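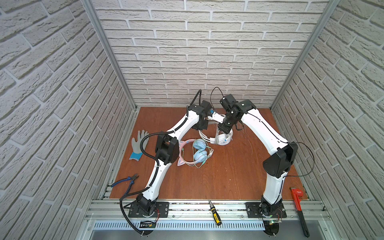
Tool return was the whole problem we picked. Stuff gets used at the bench, stuff stays on the bench, next group loses ten minutes looking for it. Our section of the course had to choose one shared work surface in the Kadov building and make it easier to keep tidy without spending much. We picked the enclosed table with the reddish-brown wood top and the pale brick-look panels on the left, back and right. Glove and pliers out on the top. The brick lines are gray on a whitish gray so the walls read as busy but pale, and the top is warm and dark enough that we figured color would matter. It did, some. See Results.

Home Courses Projects Reports Gallery Contact
Search reports... Go

Shared Bench Tidying, Final Report
Team Hellix

1. What we wanted

A way for people to put hand tools back that works even if they are in a hurry. Not a lecture on the wall. There was already a printed sign by the door telling people to clean up and it had been there so long the tape was yellow. Did nothing.

Goals as written in our proposal:
- less stuff left on the table at the end of a session
- faster to find a tool at the start of the next one
- nothing screwed or glued to the brick panels (not allowed)
- can be wiped down

We dropped a fourth idea about labeling every tool. Took forever and the labels rubbed off the pliers handles right away.

2. The table and why it gets messy

The wood top is nice to look at and thats part of the issue, people treat it like a desk. They put things down flat and walk off. With walls on three sides you only come at it from the front, so anything that gets pushed toward the back stays in the back. Small things especially. We found a hex key against the back wall that had been on the missing list since March.

Other things we wrote down while watching sessions:

Gloves. Worst item by far. They come off one at a time, one goes in a pocket, the other stays on the table. Then the single glove gets thrown out or someone uses it as a rag.

Pliers. Usually left wherever the last job was. People do want to put them back but the drawer is behind you, so you'd have to turn around and open it with dirty hands.

Screws. Roll. Enough said. There's slots in the rail along the front and small ones go in there.

Rags and tape, same as everybody else's bench.

3. What we tried

Tray A. A shallow tray from the Bruteo range, light gray, rubber mat in the bottom. Sat on a cart right of the table. Idea was that everything gets dumped in it and sorted later.

Tray B. Same tray, but we cut foam with outlines. Pliers shape, driver shape, a flat spot for gloves. The foam took two afternoons, mostly sharpening the knife. First version had the pliers outline cut for closed jaws and people dropped them in open so they didn't fit. Recut.

Hook strip. A strip with clips for the gloves, hung on the cart handle at hip hight. We wanted it at eye level by the brick but see above, no fixing to the panels. Tried removable putty on a spare piece of panel first (the supplier calls the finish Tufa) and it left a greasy mark in the mortar line that we could not get out. So that was the end of that.

Bright tape. Orange tape on handles. Cheap, ugly, took one evening.

Each setup stayed in place for 3 weeks. We had 5 regular users who agreed to let us look at the table after they left. They knew about it, which probably made them tidier then normal. Can't do much about that.

4. Results

Tray A filled up in days. People liked it, in the sense that they used it. But then it was just a second messy table. Finding things got worse, you had to dig. One user said it was like the drawer in their kitchen. We took it out before the end of its time and put that in the log as a fail.

Tray B was better. Pliers came back to their spot most sessions. You can see an empty outline from across the room so the last person out would look around for the thing. Foam got dirty quick. Wiping it does not work, has to be washed in a sink, and it takes all night to dry. We should of used closed-cell foam.

Hook strip. Good for gloves once we told people both gloves go in one clip. Before that, same thing as always, one glove clipped and one gone. Thick gloves popped out of the small clips.

Tape. This was the surprise. Dark handles were easy to miss on the wood and easy to spot up against the pale panels. With orange on them it made no difference where they were lying. Nobody asked for the tape to come off at the end, two of our users asked for more of it.

What did not change: screws. We have no fix for screws. A magnet bowl was suggested in review and we ran out of time.

5. Cleaning

The top wipes fine with a damp cloth. Don't soak it. The brick texture on the walls holds dust along the mortar lines, a dry paint brush gets it out, going sideways along the rows. Corners by the aluminum posts are slow, use a small brush. We did this at the end of each setup so the notes would start from the same place.

6. Cost

Trays, foam, clips, tape. All under the course limit. Foam was the most expensive thing and half of it ended up as the bad version. If you do this again trace the tools in paper first and let somebody else try dropping them in.

7. Problems with our method

Small group. Same people every time. We looked at the table in late afternoon only, so if someone tidied before lunch and someone else messed it up after, we just saw the mess. Our log sheet also changed partway through, the early pages have no column for gloves, they're under "other". We went back and split them by hand and there may be mistakes.

Also we never measured the finding time with a watch like the proposal said. We asked people if it felt faster. They said yes for Tray B and for tape.

8. What stays

Tray B stays, with washed foam. Tape stays. Hook strip stays on the cart handle but needs bigger clips, order is in. Tray A went back to the storeroom. The foam outlines are saved in the shared folder under Hellix, print at full size, do not fit to page or the driver slot comes out too narrow.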